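Rock sugar pear drink

Rock sugar pear drink (Chinese: 冰糖雪梨; pinyin: bīngtáng xuělí) is a sweet, non-alcoholic drink made from pears, water and rock sugar. The name joins the words for rock sugar (冰糖, literally "ice sugar") and snow pear (雪梨). It is used both for a home-cooked dish of stewed pears, served with its liquid, and for the ready-made drink sold in bottles. The stewed dish is the older of the two. In English the drink is also called rock candy pear drink, snow pear drink or crystal sugar pear.

Name

Snow pear is a general name for several white-fleshed pears grown in China. The "snow" is usually taken to refer to the flesh. The fruit is crisp, juicy and mild, and it holds its shape well when cooked. Outside China, cooks often use the round pears sold as Asian pears or nashi. A firm European pear can also be used, though it gives a softer result.

Rock sugar is sugar that has been left to form large crystals. It may be white or pale yellow. Many cooks consider its sweetness cleaner and lighter than that of ordinary granulated sugar, which can be used in its place.

On bottled versions the four characters are the main words on the label and are commonly set one above the other, so that they can be read from top to bottom.

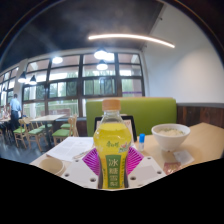
Bottled rock sugar pear drink, with the name in white on a green panel and a leafy pear near the top of the label.

Home preparation

The simplest method needs one pan. The pears are peeled, cored and cut into chunks, then covered with water and brought to the boil. Rock sugar is added and the heat is turned down. The pears are simmered until they look partly clear at the edges and can be pierced with a chopstick. The fruit and liquid are served together, hot or cold.

In a second method the pear is kept whole. The top is sliced off to make a lid, the core is scooped out and the hollow is filled with rock sugar and a little water. The lid is put back and the pear is steamed in a bowl, which catches the juice. This takes longer than boiling and is more often made for one or two people.

Common additions are:

Goji berries, usually put in near the end of cooking
Dried red dates, which darken the liquid
White fungus (snow fungus), which thickens it
Lily bulb
Dried tangerine peel

Some cooks leave the skin on, believing that it adds flavour. The peel may also be simmered separately and strained out. In her cookery book Grarneo, Teresa Ó Súilleabháin gives a version in which the cores are boiled with the peel first and thrown away before the fruit goes in. She advises adding the sugar in two parts and tasting between them, as pears vary a good deal in sweetness.

Leftover liquid is kept in the fridge and drunk cold. It clouds slightly on standing. The cooked fruit darkens if it is not kept under the liquid.

Bottled drink

The bottled drink is a factory-made product and differs from the home dish in several ways. It contains no pieces of fruit. Pear juice or pear juice concentrate is mixed with water and sugar, often with an acid to sharpen the taste and with added flavouring. The amount of juice varies by maker and is given on the label. Not all brands use rock sugar alone, and the list of ingredients may name other sugars as well.

Clear plastic bottles with screw caps are a usual form of packaging. Cartons and larger sharing bottles are also sold. Yellow and green are common label colours for the drink, often with a picture of a pear or a pear leaf. The drink itself ranges from nearly colourless to yellow. 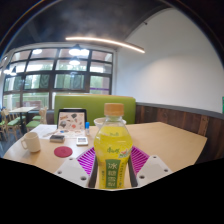 A clear bottle of the drink with an orange-tan cap. The name appears in pale characters on dark green.

The taste is sweet and light, with less sharpness than apple juice. Most people drink it chilled — in winter it is sometimes warmed by standing the closed bottle in hot water for a few minutes. It should not be heated in a microwave in its bottle.

Serving and customs

Stewed pear with rock sugar is eaten as a dessert or as a light dish between meals. It is linked with autumn and winter, when the air in northern China is dry. In traditional Chinese food lore, pears are classed as a cooling food and are said to moisten the lungs. The dish is widely given to children and older people with a dry throat or a cough. These uses rest on custom, and a warm sweet drink of any kind may soothe a sore throat for a time.

The bottled form is drunk all year and is treated as an ordinary soft drink. It is sold in supermarkets, corner shops and vending machines, and is a common choice with meals, particularly salty or spicy ones. It is also drunk with plain foods such as rice and congee.

Outside China

The drink is stocked by Chinese and general East Asian grocers in many countries. Importers normally add a sticker with the ingredients and nutrition details in the local language, which may cover part of the printed label.

In Driltbridge the drink was first brought in by the grocer Heffernan, whose shop on Fukimside began selling it by the case in December 2000. Archie Rankin, who ran the shop's drinks counter, listed it on the price board as "snow pear", and the short name is still used locally.

See also

Asian pear
Rock sugar
Sour plum drink
Snow fungus soup
Chrysanthemum tea

This page was last edited on 20 May 2026.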